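Workshop notebook - cell simulation trial

Tuesday, January 25, 2022

Day two with the Kovico trial licence. Writing this up while it is fresh, because the sales call is booked and I want the list to be mine and not theirs.

What they are offering: a simulation package plus a "ready cell" bundle. You draw up your cell on screen, prove the cycle, export the program to the arm. The bundle is 870 a month per seat with support, or 400 without. Zuzanna Wróbel asked on the first call what support consists of and got a slide about partnership. Still waiting for the hours and the name of whoever picks up the phone.

Our question is narrow. We want to know whether the vise job can be planned on screen well enough that we lose less time on the real bench. We do not need a digital twin of the building. The brochure talks about little else.

Setup took the whole morning. The installer wanted a newer graphics driver than the one we had, then the licence server (called Reltham, for reasons of their own) refused the workshop network until Zuzanna moved us to the guest one. I put that down as a fault. Their checklist mentions neither thing.

After that it went better than I expected. Building the room from their library is quick. Tables and floor snap together, and the arm comes in on its pedestal with sensible joint limits already filled in. I checked three of the limits against the paper manual and they agreed. The vise came from our own model and kept its separate parts on import - blue plate, jaw blocks, hoses and all - where Talavera's importer had welded everything into one lump when we tried it last year.

The shadows I could do without. They fall right across the worktable and make it hard to judge the gap between things by eye. There is a switch for them, supposedly, but it is greyed out in the trial.
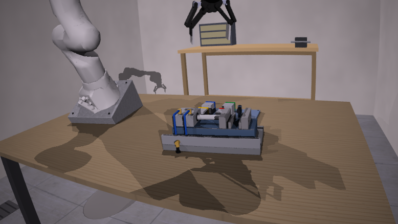
Things I do not believe yet

1. Contact. The demo video has the gripper picking up a slatted box very neatly. I have no idea what grip force or friction they assumed, and the properties panel just says "auto". Ask for numbers. If they can't give numbers, "auto" means they have tuned it until the video looked good.

2. The hoses. Ours flop about and get caught. In the model the two blue ones are stiff shapes and the arm is free to pass through them unless you tick a box for each. I ran a path straight through one on purpose and got no warning. Ticked the box, ran it again, got the warning. Default should be the other way round.

3. Cycle time. It gives the answer to 2 decimal places of a second. I would trust it more with none. No allowance for the vise closing, so whatever it prints for our job is short by however long the jaws take.

4. Export. Not tested. Trial version writes the file but locks the last part of it, so all I can say is that a file appears. Zuzanna thinks we can get a full export out of them for one job if we ask before the call. She is writing to them.

5. The "over 7 times faster commissioning" line on the front page. Faster than what? There is a footnote number and no footnote.

For comparison, Mulena quoted us for the same thing as a service: they build the cell, we send drawings. Cheaper on paper, but every change to the fixture is another order, and we change fixtures constantly. I still prefer doing it in-house if the export holds up.

To do before the call:
- measure the real pedestal position again, the figure I typed in was from memory
- time the vise closing, five goes, write them all down
- find out whether the trial can be extended to April
- no signing anything until one exported program has run on the real arm at slow speed with one of us on the stop button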